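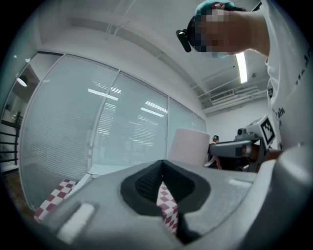 How often do the foam finger pads on a hand-held gripper need replacing?

When they stop holding, and for most people that comes a good deal later than the parts sellers would like. Go by the feel of the foam and forget the calendar.

Workshop tips: foam pads on hand-held grippers
Updated Oct 11, 2025

The leaflet that came with our Waltent pads says to swap them every 1,000 grips. Who is counting? I threw out two good sets on that advice before I started checking them by hand.

Press test. Push your thumb into the middle of the pad and let go. Good foam comes back while you watch. Tired foam keeps the dent. If only the rim is flattened, leave it alone and look again in a week.

Cleaning. Gora sells a pad cleaner in a small spray bottle. I tried it next to a damp cloth with one drop of dish soap and could not tell the pads apart afterward. Wipe toward the narrow end of the notch so crumbs and lint come out the bottom. Let the pads dry overnight. Skip the hair dryer, which lifted the glue on one of mine.

Old glue. Peel slowly from one corner. What stays behind rolls off under your thumb if you have the patience. A plastic scraper is fine on a flat face and hopeless on a curve.

Fitting. Dry fit first, both sides, and close the grip to see that the pads meet evenly. Then glue, close it on a folded rag, and leave it 12 hours. The Shehata tape claims to be ready in 50 minutes. Mine slid that same afternoon. Maybe yours won't.

"Better" foam. Be careful with it. The stiff Clidstead sheet does last, but it skated right off a cardboard box that the soft stuff picked up without fuss. A pad that never wears out and never grips is no bargain.

Markers and cameras. If your gripper has a square black-and-white marker on a plate, keep your fingers off its face and never use anything gritty on it. Dry cloth only. Same for the lens. I don't believe in the coated wipes either, though I'll admit I have only used one box.

Squeaks. Usually a loose screw, hardly ever "dry plastic." Tighten before you oil, because oil finds its way to the foam and then you are buying pads after all.

Spares. One set in a closed bag, out of the sun. I bought a carton of 80 in May because the price per pad looked good, and the ones at the bottom have already gone crumbly at the edges.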